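Noise and Seating in the Town Library Reading Room
A term project report by Mitiku Yilma
12 shares – 3 comments

Our class was asked to pick a public place and find out how people use it. I picked the reading room on the second floor of the town library, where I do most of my homework. I wanted to know if people choose a seat by how quiet it is or by something else.

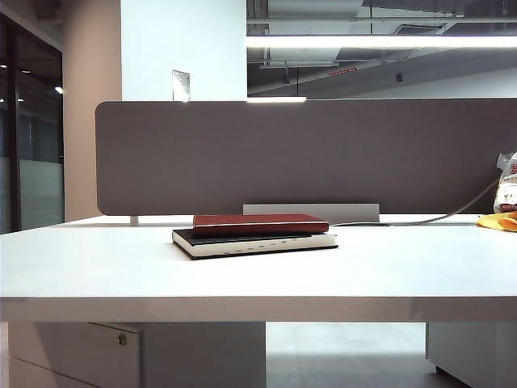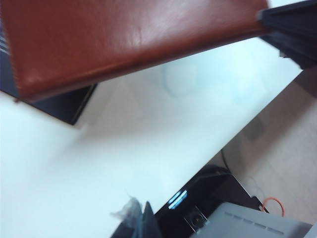
Books and a white surface.

METHOD

I visited the reading room in the afternoons through the first part of December. On each visit I stayed from 3:30 until 5:30 and marked on a floor plan where people sat down. I only recorded the first seat a person picked. If they moved later I wrote it in the margin, but those moves are left out of the totals.

I recorded 191 seat choices. For the sound level I used a free phone app called Kodarix. The app is not a proper meter and the numbers jump when someone drops a bag, so I sorted the seats into quiet, medium and loud and left the readings out of this report.

I also handed out a short paper survey at the front desk. I printed 400 copies, which was far too many, and got 167 back. The survey asked which seat the person liked best, why, and how long they planned to stay.

RESULTS

The seats along the windows filled first on almost every visit. These are in the medium group, because the street side picks up bus noise. The quiet seats are in the back corner by the local history shelves, and most of them stayed open until after 4:30. The loud seats near the stairs were used mainly by groups from the middle school and by people waiting for a ride.

On the survey, the most common reason for liking a seat was light. Power outlets came second and quiet came third. A few people wrote that the back corner is cold. I sat there for one full visit and kept my coat on.

People who planned to stay more than an hour cared more about outlets. People who planned a short stay often left the reason blank or wrote "it was free."

PROBLEMS

I only went in the afternoon, so the report says nothing about mornings, when the room is used by older readers. I also could not tell if a person sat somewhere because they liked it or because their first choice was taken. My teacher pointed this out when I turned in the draft – I should have marked which seats were already full each time someone came in. I started doing that on the last two visits, but it was too late to use.

The survey had one bad question. "Is the room too loud or too crowded?" is really two questions, and the answers could not be sorted.

WHAT COULD BE DONE

The back corner has the quiet that some people asked for, but it lacks light and outlets. Two floor lamps and a power strip along the wall would be a cheap test. The library could try it for a month and see if the seats fill earlier.

3 comments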